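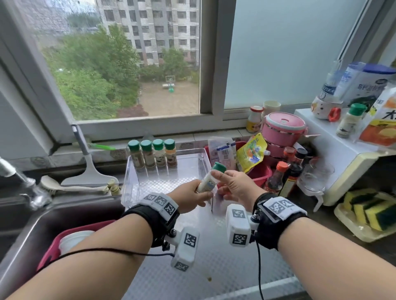 Spices by the kitchen window, green lids all in a row.

Up before seven and the kettle on. I had said I would do the spices in April and there isn't much of April left, so I did them today. Rain over Clavedcombe until lunch, which made it easier to stay in.

The spices have been a nuisance since we moved the big cupboard. They used to live on the shelf over the cooker, where the heat got at them, then in a biscuit tin, then anywhere. Last week I bought a second jar of cumin because I couldn't find the first, and found the first that same evening behind the flour. So the clear tray has come out of the bathroom, where it held cotton wool and plasters, and gone on the counter by the sink. I put the silver mat under it. The mat was meant for the cupboard floor but it is the right depth for the counter and I may leave it there.

The glass jars with green lids went in first, along the back, with the labels facing out. The slim white bottle has a green cap as well, so it looks like one of the family, but I haven't settled where it goes. Its print is very small. I shall have to write the name on the cap in pen.

Rule for the day was to open everything and smell it. If it smelled of nothing, out. The nutmeg in the paper packet went, and a bag of bay leaves that had turned the colour of string. Also a packet of something from the Kinoshita shop with the label rubbed away. I liked whatever it was and was sorry to lose it. I must ask Kittipong if he remembers, as he was with me when I bought it.

Caroline rang at ten. She has the keys to the flat in Grultuncombe now and wants to know if I have a spare saucepan. I have several. She can have the one with the dent and the good lid. She asked what I was doing and when I told her she said her mother kept all her spices in the fridge. We disagreed about that for some time. She is coming over to collect the pan when the car is back from the garage, and she'll bring my blue dish, which she has had since Christmas.

Lunch was soup and the end of the loaf.

Afterwards I did the sink side. The red basket stays in the sink for now. The long-handled scrub brush lives along the back edge and there's no better place for it, I have tried. The squeegee belongs by the window and does get used, at least in winter when the glass runs with wet every morning. Stelios says to get the window seen to. He had a quote for his own, 2,752 with the fitting, and the second firm wanted 3,000 for the same job. I shall carry on with the squeegee.

The back of the counter is still crowded. I looked at it, moved things from left to right, and moved most of them back again. That will be another day's work. I think half of it could go in the low cupboard if I got rid of the cake tins, but then I would want to bake a cake.

Ifigeneia came by at four with 500 grams of oregano from her aunt, tied up in a pillowcase. I had only just thrown out two bags of herbs. It is very good oregano, though, and the whole kitchen smelled of it as soon as she undid the knot. I filled a large jar and gave her back what was left, and she says she'll take it round to Hicham, who cooks more lamb than I do. She had a cup of tea and ate the last of the Lollelix biscuits. She thinks the tray should be turned the other way, long side to the window. I said I would try it. I did try it after she had gone and it gets in the way of the sink, so it has gone back.

Wiped down the mat before supper. The raised diamonds on it hold on to every crumb and bit of powder and it needs a damp cloth and then a dry one. Worth knowing before I buy another for the drawer.

Supper was rice with an egg and some of the paprika, to use it while it's fresh. Perhaps too much paprika.

To get: pen that writes on plastic, nutmeg (whole), cinnamon sticks, washing-up liquid, biscuits. Return library book. Look out the saucepan for Caroline and give it a proper scrub first.

Bed at half past ten. Still raining a bit.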